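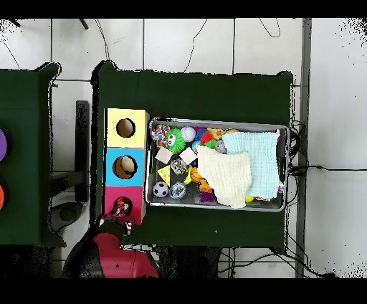 Today's topic is learning from corrections, and I've been looking forward to it all term! Plain imitation learning copies a human's moves from start to finish, so the policy only ever sees good situations. Let it drift a little and it lands somewhere the training data never went, and then each small mistake feeds the next. Clutter makes this much easier to run into. Think about the baseball in the tray, with plush toys right beside it and cloths covering a good part of everything else: a grasp that is slightly off can close on fabric or fur, and a policy trained on clean demos has no idea what to do next.

**The method (Palumbo and Huet's version, which they call Pulico)**

1. Train a first policy on 230 demonstrations.
2. Let it run while a person watches, ready to take over.
3. When the person steps in, save the correction *and* the 2 seconds leading up to it.
4. Retrain, giving corrections extra weight, then go back to step 2.

Step 3 is the part I love. Those last moments before a takeover tell us where the policy was heading for trouble, so we mark them as "don't copy" and keep the human's recovery as "do copy." It's such a small change to the bookkeeping, and you can add it to the homework code in more than 16 lines but well under a page.

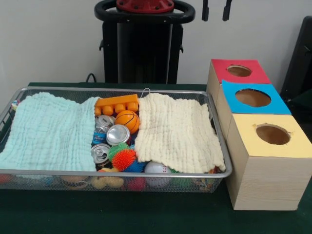 Why not simply collect more demonstrations?

More demonstrations help, but skilled people rarely get into the bad spots a policy finds for itself, so the new data mostly repeats what you have. Corrections come from the places where the policy needs them.

**For next time:** read Gemma Palumbo's notes on weighting, and try the Trutallow exercise with the correction weight set to zero. Bring your plots. Noémie Huet will join us to talk about when a person should take over, still an open question and a really fun one to argue about.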